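The washing-up corner gets a proper sort-out
December 13, 2023

A quick bit of news from our end of the building, and it's about washing up, so those of you who only read these for the lunch menu may want to scroll on. (Jacket potatoes. There, done.)

We've been trying out different things for cleaning plates on the white table by the brick wall, and I've been let loose on the write-up because I complained the most about the old sponges. Fair enough!

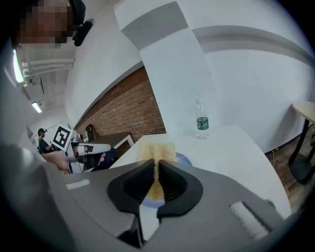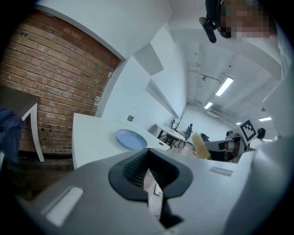
The bristly beige thing like a small brush or loofah first, then the yellowish sponge-like one with the light blue plate.

I should explain how we got here. When we moved into the room we brought one box of kitchen things with us from the old place on Rengifo Street, and that box had one sponge in it that must have been older than the kettle. Everybody used it for everything. Mugs, soup bowls, the bottom of the fridge, and on one dreadful afternoon in December somebody's bicycle chain. I put a note up. The note got splashed and went see-through, and I put up another one.

So Soledad Valdovinos, who looks after our shared spaces and has a good deal more patience than I have, said we should stop moaning and try a few things out. She ordered 10 bits and pieces from Brallar, the little hardware shop two doors down from the bakery, and we've been working our way through them between other jobs. There's been a lot of scrubbing of plates that were perfectly all right to begin with.

My own favourite is the fuzzy beige one. I'd never have picked it off the shelf myself – it looks like something you'd find on a beach – but the fibres fan out nicely and they get right into the rim of a plate, where dried egg likes to hide. It's also very good on forks. What it doesn't do well is mugs, as it's a bit too wide to turn round at the bottom, and if you push too hard you end up with cold tea up your sleeve. I've done that twice now.

The sponge is the one most people reach for, and I can see why. It's easy to hold and you don't have to think about it. Soledad likes it for plates and for wiping the table down afterwards, though we've agreed there'll be a separate one for tables from now on and I'll be watching! We had a bit of a debate about how long a sponge should be kept. I said two weeks, someone else said a month, and one person (you know who you are) said "until it falls apart". We've gone with two weeks.

There was a long-handled thing as well that didn't make it past the first morning. It was fine for bottles and useless for everything else, so it's gone in the drawer for anybody with a vase.

As for where it'll all live, the plan is to have a shallow tray at the back of the sink with the brush standing up at one end, and the sponges lying flat on a rack so they can dry out. The tray is coming from Plarach and it ought to be here before the holidays, though I've been told that before about the coat hooks. Until then, please put things back on the draining board and don't leave them sitting in a bowl of grey water overnight. I'm begging you.

A few of you asked what it has all cost. The whole lot came to £66, tray included, and it's come out of the tea and biscuits money, so there'll be fewer of the chocolate ones until the new year. Sorry. I did argue for cutting back on the plain ones instead.

We've also got six new plates to replace the ones that have been chipped or have wandered off home with people. If you've got one of the old ones on your desk with a plant standing on it, bring it back, no questions asked. The Trunon team downstairs have kindly said they'll take any spare crockery we don't want, so nothing needs to go in the bin.

Still to do: find a decent washing-up liquid that doesn't smell of fake apple, and fix the drip on the cold tap. If you've got strong feelings about either, come and find me or Soledad, or write it on the sheet by the kettle. The pen's on a string this time.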